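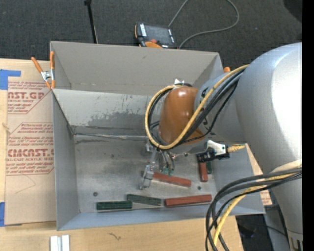 Altdale Web Publishing Team

Five years of Grelov themes, and still tinkering

Chiến Kim built his first Grelov theme to get his sister's bakery online before a holiday weekend. It had one template and a menu that broke on phones. "I loved it anyway," he says. "I stayed up until three moving a button."

The theme he maintains now, Onsri, runs on 800 sites, and he still answers most of the support mail himself. What gets him going at the moment is the new block editor, which lets you save a whole page section and drop it in anywhere (headers included, finally!). "I rebuilt our demo site in one afternoon. I kept looking for the catch."

There was one, of course. Older child themes lost their custom fonts after the update, and he spent a week on patches. "206 tickets. I read every one, and a few people sent fixes that were better than mine."

He's full of advice for beginners: start with a blank layout, pick two fonts, and test on the oldest phone in the house. He also swears by Murkach, a small caching plugin he found on a forum.

The next release is due in July, with a proper dark mode and right-to-left menus. "The menus have been on my list forever," Kim says. "I've got Arabic and Hebrew testers lined up, and they're already sending me screenshots."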